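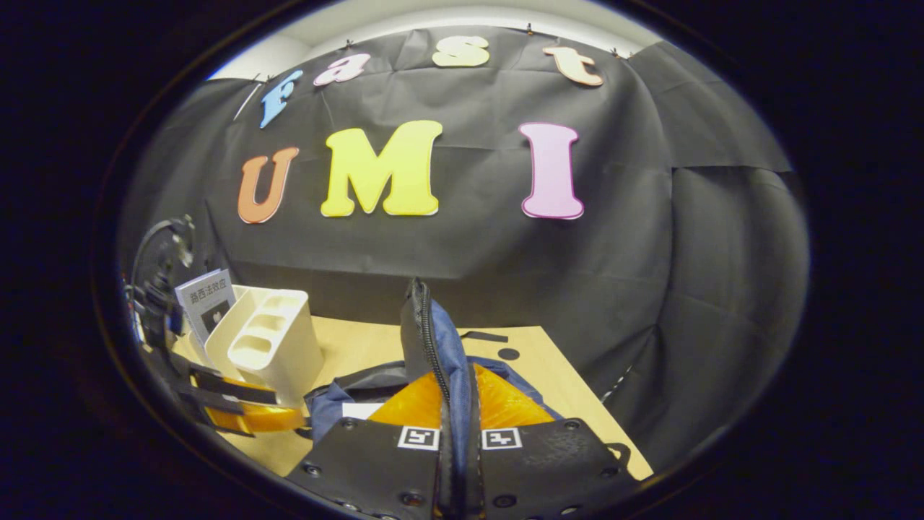 "Fast," in cut-out letters on black cloth.

Session 5: Pacing
Gresmont Evening Course in Recreational Running
Handout, revised April 4, 2022

Bring to class: your training log, a watch you know how to operate, and the result of your 2000-meter time trial. If you skipped the time trial, bring your excuse in writing and sit near a friend who did it.

1. What pacing is

Pacing is the business of spreading your effort over a distance so that the last part of the race resembles running. Most of us already know how to do this. We do it every time we carry groceries up the stairs. Then someone pins a number on us and the knowledge leaves.

Three terms you will need tonight:

Even split. Both halves of the race take the same time. Common in textbooks.

Negative split. The second half is quicker than the first. "Negative" sounds like a bad review, and every year someone in this course writes it down as one. It is a good thing.

Positive split. The second half is slower. This is the one you have done.

A small positive split is no disgrace, particularly on a course with its hills at the end. A large one has a recognizable look. The runner's shoulders come up around the ears, and the runner begins to take an interest in the scenery.

2. Why we start too fast

Several things happen at once on a start line. You are rested. You are nervous. The people around you go off quickly, and it feels rude to let them. For the first minute or so the pace seems easy, since your breathing has not yet caught up with what your legs are doing. By the time it does, you have made a purchase you can't return.

The class will remember the Skakero 5K from last July. It had 1073 finishers and a first half mile that runs gently downhill past the bandstand. Look up the results, pick any page from the middle, and compare the split at the halfway mat with the finish time. We'll do this together on the board, so please find your own line beforehand and come to terms with it.

Note for those who ran it: the downhill is not "free speed." You still have to pay for it at the far end, where the same road goes back up.

3. Working out a target pace

Start from the time trial. Take your time and divide by five, which gives you your average for each 400 meters. Check the arithmetic. Every year we get one person who has apparently run at the speed of a delivery van.

This number is faster than you can hold for a 5K. How much faster depends on your training, and the honest answer is that you have to try it and see. As a first guess, add a few seconds per lap if you run most days, and a more generous handful if you run when the mood takes you. Write the result on your sheet in pencil.

Now ask whether you believe it. A target should make you slightly uneasy. If it makes you laugh, go slower. If it makes you yawn, you have probably padded it, and the person you're fooling is also the person who has to run the race.

4. Dividing the race

For a 5K we use a simple plan.

First kilometer: hold back. It should feel a little too slow. People will pass you. Some of them will be children. Let them go, you will meet most of them again.

Second and third kilometers: settle to target pace and stay there. Nothing interesting should happen. Relax your hands, look ahead, and resist the urge to check your watch at every lamppost.

Fourth kilometer: the difficult one. You are tired and the finish is too far away to be any help. Pace drops here without the runner noticing, so you must push harder simply to go the same speed. Pick someone ahead and try to keep the gap from growing.

Last kilometer: whatever you have left. If you find you can sprint the whole of it, you were too careful earlier. File this away for next time and enjoy the sprint.

5. Watches and other opinions

A GPS watch is useful and it is also wrong in small ways, especially under trees, beside tall buildings, and on the Alva loop, where it believes we run through the reservoir. The "current pace" display jumps about so much that chasing it will have you surging and braking like a student driver. Set the screen to lap pace, or average pace if that is all you have.

Those of you using the Trarnia training log: enter your splits by hand, from the course markers. The automatic ones are only as good as the watch that supplied them.

Leave the watch covered for one easy run each week and guess your pace before you look. Nearly everyone is bad at this to begin with. You'll get better, and you'll be glad of it on the day the battery dies.

6. Track exercise

We meet at the track after the classroom part. Warm up for two easy laps, then:

- Run 5 repeats of one lap at your target 5K pace.
- Jog half a lap between repeats.
- No looking at the watch until you cross the line.
- Call out your guess first, then your time. A partner writes down both.

The aim is for the laps to match. The winner of this exercise is the most boring person on the track. A runner who goes well under target on the first lap and well over it on the last has done the workout incorrectly, however magnificent it looked from the fence.

Please use the outer lanes if you are jogging. The inside lane is for people doing the repeats, and they will be busy concentrating and may not be charming about it.

7. Common questions

Should I run with a pace group? Yes, if the group's pace is yours. No, if it is the pace you told people at work you would run.

What about hills? Keep the effort steady and let the speed change. You will be slower going up. You will not get all of it back coming down, so don't try.

What if I realize at the first marker that I've gone out too fast? Ease back to target pace straight away, gently. Don't try to "use up" the lead.

8. For next session

Run the Alva loop once at a comfortable effort and note your time at the footbridge and at the end. Work out which kind of split you ran. Bring the sheet even if it is embarrassing, as the embarrassing ones make better discussion.

Related handouts
Session 3: Easy Days and Why Yours Are Too Hard
Session 4: The 2000-Meter Time Trial
Session 6: Hills
Session 7: Race Morning, Including Breakfast
Alva Loop: Map and Parking
Blank Split Sheet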